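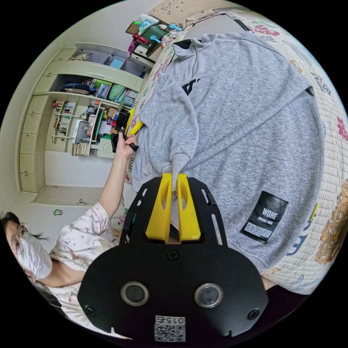 What the grippers have changed at Kaltley, and what they haven't

When the folding work started in May, we were told it would be a change of tools and very little else. I have now spent long enough talking to people who do it, and doing a few sessions myself, to say that I don't believe that description.

For anyone who has been on leave or works in the other building: Kaltley used to be a garment finishing house and nothing more. Shirts and sweatshirts came in, we pressed them, folded them, bagged them and sent them out. We still do that. But part of the finishing team now also folds clothes with a hand-held gripper, at home or on the floor, so that Clastari can use the recordings to teach a machine to do the same job. The contract runs through Moen, who supply the grippers, pay us by the accepted recording and send back the ones they don't like.

The pitch from Moen was that this is easy money for skilled hands. I would agree with the second half. A sweatshirt is a nuisance to fold at the best of times. The cuffs are ribbed and thick, the body is soft, the sleeve goes wherever it wants to. With your own hands you flatten the sleeve with a palm while the other hand is already on its way to the hem. With two stiff fingers you have to pick a spot on the cuff, close on it, carry it over and let go without dragging the whole front out of line. People who have folded for years found themselves slower than the new starters, and several of them were quite hurt by it.

Máté Fekete was on the pressing line before he moved across, and he was the first to say out loud what others were muttering. 'My hands know how to do this and I'm being asked to forget it,' he told me. He still goes back to pressing two mornings a week because he wants to keep the knack. His supervisor has been good about it, although I notice the arrangement is not written down anywhere.

Then there is the matter of what counts. Under the old arrangement a folded garment was a folded garment. If it was square and the collar sat right, it went in the bag. Now a recording can be sent back when the fold itself is perfectly good. The reasons come as short codes, and the sheet explaining the codes has been changed more than once since we started. A pause that is too long is a fault. So is regripping too often, and so is a hand coming in to help. I asked Moen whether somebody had looked at the returned recordings or whether a program had sorted them. The reply was that it is 'a mixture', and I haven't been able to get any further than that.

The target is 25 accepted recordings a session. Please note the word accepted. If you make 25 and four are returned, you owe four, and you do them in your own time unless your team lead says otherwise. Some team leads do say otherwise. I would like to see that made the rule for everyone before the next batch begins.

The home sessions deserve a section to themselves. They were offered as a perk, and for some of us they are one. If you have a long bus ride or somebody to look after, folding on your own bed beats coming in. I did three sessions that way and liked the first one very much. By the third I had started tidying before I began and wondering who would be looking at my bookshelf. The recordings take in a good deal more than the garment. The form we signed says household items 'may be incidentally captured', and that is a mild way of putting it when you have a bedroom full of your own things. Clastari's answer is that faces and papers are dealt with afterwards. I asked how long afterwards, and by whom, and I am waiting.

I'd also like someone to explain why working from home is paid at the same rate as working on site when we supply the heating, the light and the bed.

To be fair to the management here, they have not hidden the purpose. At the first meeting we were shown a chart with 500 garments an hour on it, which is what Clastari hopes a folding cell will manage one day. A number of people laughed. I didn't see any cell, I saw a chart, and I have been shown charts before. When Tekska brought in the bagging machine we were promised it would take the dull work away. It took away the bagging, and the dull work became standing beside it pulling out the bags it had torn. Three people still do that every shift.

So I am in two minds, and I don't think I am the only one. On the one hand I doubt the machine will be folding zip-necks with any confidence soon, having seen how much trouble a zip-neck gives a person with a gripper. On the other, we are being paid by the piece to make it better at it, and no part of that payment carries on once the recordings have been handed over. Our total stood at 902 accepted when I last looked at the board. That is a fair bit of know-how to have gone out of the door on a one-off rate.

Management's line is that there will be other jobs. I asked what they were. I was told 'oversight', which seems to mean watching, and 'exception handling', which seems to mean the sweatshirts. If that is the plan then let us have it on paper, with grades and pay next to each job, while there is still time to argue about it.

A few practical points, as people keep stopping me to ask.

The home sessions are voluntary. You can say no, and you can say yes and later change your mind. If anyone tells you different, ask for it in an email.

You may cover or move whatever you like in the room before you record. Moen have confirmed that a session will not be returned for a plain background.

Sore thumbs and wrists go in the accident book like anything else. I know it feels silly to write down a sore thumb. There are only two entries so far, and from what I hear in the canteen there ought to be a lot more.

Keep your own tally of recordings sent and recordings accepted. Mine and the board's did not match in my second week, and I only got it put right by having my own figures to show.

The next batch is 200 garments, mostly hooded tops with some knitwear, and the rate has not been agreed yet. There is a meeting about it on 2026-06-11 in the upstairs canteen, straight after the early shift. Moen are sending someone. I have asked for returned recordings, the home rate and the job grades to be put on the agenda and have been told there may be time for two of the three – in which case I would start with the returns, and I'd be glad to hear beforehand from anyone who would choose differently. Notes can go in the tray by the time clock.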